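11 Aug 2021, workshop, back bench

Key day. Finally. Storen want the whole bunch sorted and labelled before the move in October and I've been putting it off since Siriporn handed me the biscuit tin.

Started 8.40. Tin emptied onto the bench, rubbish out first: bent hairgrips, a washer, two tags with the writing gone, one dead padlock (no key fits, tried the lot, binned). Tags bought last week are the paper ones, not the plastic. Will do for now but the ink smudges if you so much as look at it. Used pencil.

Sorting by where they came from, as far as anyone remembers:

- Talamau cabinets: all in the old cash box now, done, tagged, cross checked against Munther's list. His list has the tall cabinet down twice.
- Siretti lockers: half done. Hiba has the rest at home, says she'll bring them in Friday.
- Side gate: one key, stiff. Graphite, not oil. Hussam oiled it last time and it picked up every bit of grit going.
- Unknowns: too many. See below.

Unknowns method, such as it is. Write down anything stamped on the blade or head, then try it in the doors nearest the bench, then the stores corridor, then give up and put it in the envelope. Don't force anything. If it goes in and won't turn, back it out straight and note "goes in no turn", that's useful on it's own because it usually means right maker wrong lock.

Order 3341 was the last lot of blanks, box of 200, and there's hardly a dent in it. So no need to reorder whatever the sheet says. Knut please stop reordering.

Bunch U7 next. Three on a thin wire ring. Laid it on a bit of torn cardboard so it didn't skate about on the metal. Front one has an eight sided head with a loopy sort of logo on it, couldn't place the maker. Stamp at the base of the blade, had to turn it to read it. 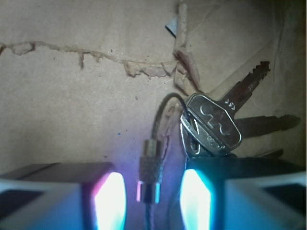
U7, on the cardboard. Front key stamped C6P.

C6P not in Munther's list, not in the Boutros book either (went through it twice, the index is hopeless). Tried in stores corridor: first door no, second goes in no turn, third no. Cleaned the blade with a dry brush and tried second again, same. Asked Hiba on the phone, she thinks it might be from the old post boxes, which went in the skip years back. Possible. Leave on the ring, do not split the three up. Somebody put them together for a reason and if we work out one we've likely got the others.

Wire ring is a pain, thin stuff, catches under the nail. Wanted to swap it for a split ring but we're out of the small size. ADD TO LIST: split rings small.

Lunch 12.50. Siriporn came by, wants to know if the front office spare is in here. Not so far.

Afternoon slower. Cut two copies of the side gate key. First one rubbish, hadn't clamped the blank square and the shoulder was off, my fault. Second ok, deburred with the fine file then the brass brush, turns better than the origional. Scrap one in the tub with the rest.

Envelope of unknowns now in the top drawer, left side, under the tape. U1 to U12. U4 and U9 are the same key I think, hold them back to back and see if you agree.

To do
- Ask Knut about C6P, he did the locks before Hussam
- Siretti, rest of, when Hiba brings them
- Small split rings
- Better tags. Plastic!
- Vice jaw on the cutter is loose again, tighten before next use
- Bench light flickering, 70p of tube or the starter, try starter first

Stopped 4.30. Tin is empty at least. Cutter off at the wall.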